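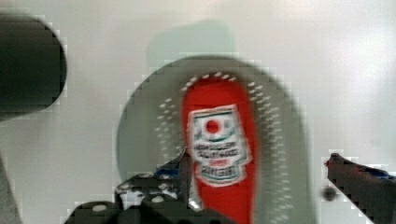

Grey dotty plate, red thing on top, nearly white background all round. Saturday mood.

Right, a little thread about picnic packing, as the Skudgate lot have asked me to bring "a few bits" again and I never learn.

First thing, the plate. I've got a set of these grey ones with the ring of little white marks going round the inside and I love them far more than a plate deserves. Got them from a shop in Crabtree that was closing down. They weigh a ton. Am I taking them to a field anyway? Yes I am!

My mum always laid everything out before a single thing went in the bag and I used to think it was a massive faff. Now I do exactly the same (sorry Mum). Everything on the table, have a good look, put half of it back in the cupboard.

Packing order, if anyone wants it: heavy stuff flat on the bottom, tea towel, plates, another tea towel, then anything squashable. Bread last. Tomatoes go in a tub with a lid — I had an incident on the Orness bus and my good cardigan has never been the same.

Sauces are where I go overboard. I will happily take four kinds of pickle to a lunch for six people. Each one goes in its own little bag with a knot in it, lid tightened twice.

Nayeli Jaramillo messaged to say she's doing the potato salad, the one with the dill, so I can cross off potatoes altogether. Best news of the week. Hers is miles better than mine and we both know it.

Still need: napkins, the bottle opener (missing since Easter), something for the kids that isn't crisps. Might do cheese straws if the oven behaves.

Oh and I've gone over to proper cutlery this year. The bendy forks were hopeless with anything firmer than a grape. I roll a knife and fork up in each napkin and put an elastic band round it, takes ten minutes in front of the telly.

Somebody asked about the cool bag, it's a Kestusik one, the big blue one with the long strap. Had it three summers and the zip still works. Freeze your water bottles the night before and you don't need ice packs.

Okay, kettle on, then cheese straws. If anyone has a spare picnic rug please bring it, mine is still in the boot of my sister's car.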